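Storage Notes: Choosing a Bin for Small Parts

The review of storage at the Rerden workroom continued in September with the light grey bins. Each is recorded in the Ustau register by number; the present entry concerns bin 661.
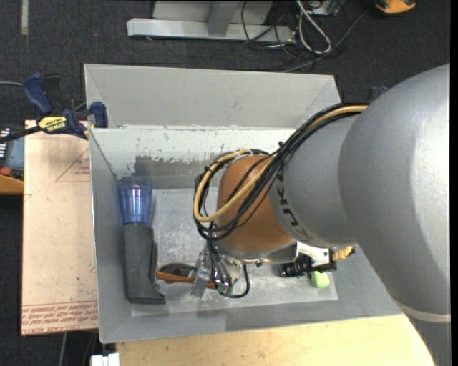
Reading time: 1 minute

Sloping sides remain the preferred form for small items. The interior of this bin is scuffed, and the whitish strip along the far wall is chipped and scraped. Such wear is considered cosmetic and does not require replacement.

Bins with split corners should be set aside by Friday for return to Vendport. Lime-green items are to be kept apart from the general stock.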